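# Wire dish rack slides and marks the counter – what do you put under it?

Posted in Kitchen & Laundry, October 2021

**Rowena Dimaculangan**

We moved into a place in Vuvbridge with a light marble-look counter and I am trying to keep it nice. My old dish rack is bare wire with no feet. It slides whenever I pull a plate out, and last week I found a small rust spot under one corner. I don't have room for a big drainboard. Do I need a new rack, or is there something I can put under this one? Also, how do I get the rust off?

**Sheehan**

Just get a mat. Any mat.

**Bronwyn Halliday**

Find out what the counter is before you put anything on that spot. If it's real marble, keep vinegar and lemon off it, as they will etch the surface. On laminate, a baking soda paste and a soft cloth usually does it. Rub gently and rinse.

For the sliding, push the rack up against the wall so it can't move backward. Mine sits that way, and I load plates from the back slots first. Then cut four short pieces of clear tubing, slit them down one side and snap them over the bottom wires. I got mine at Hindedach with a store card and had plenty left over – check the wire thickness first.

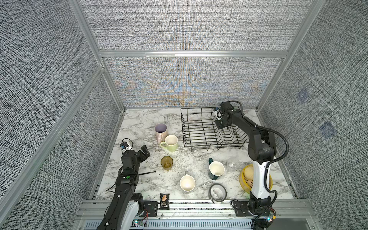
Page 3 of 119

A black wire rack with upright plate slots, set right against the back wall on a white marble-patterned top. Same idea as mine. If the coating on yours has chipped through at the corner, the rust will come back, and I would replace the rack.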